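Visit report: open day at Pruveto, Toledo
Posted 02/10/2024 by Margit Strand

Ingegerd and I went to the Pruveto open day to find out what a used arm would cost us, and I came home with nine pages of notes. What a good day!

First the money. The small arm they had running on the Plundlow bench is $4000 refurbished, without fingers. Ingegerd Hägglund asked straight away what people forget to budget for, and the answer was fingers, pads, cables and the wrist camera. We should put the pads down as a yearly cost. Delivery takes up to 27 days, so an order in January is cutting it close for us.

They let visitors stand right at the bench during the handling runs, and I could have stayed there all afternoon. I had no idea baskets were such a popular test!

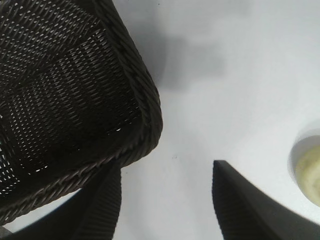

Photo: Pruveto open day, wrist camera

The black fingers have fine ribbing on the inner faces, and the braided rim of a wicker basket is nice and chunky next to them. I'd like us to send our own baskets in before we sign anything (they offer this, five items per request).

Oteo had a table too, mostly leasing. Their monthly plan includes service but ties you in, and Ingegerd prefers to buy. I'm still torn. Quotes from both are in the shared folder, under equipment.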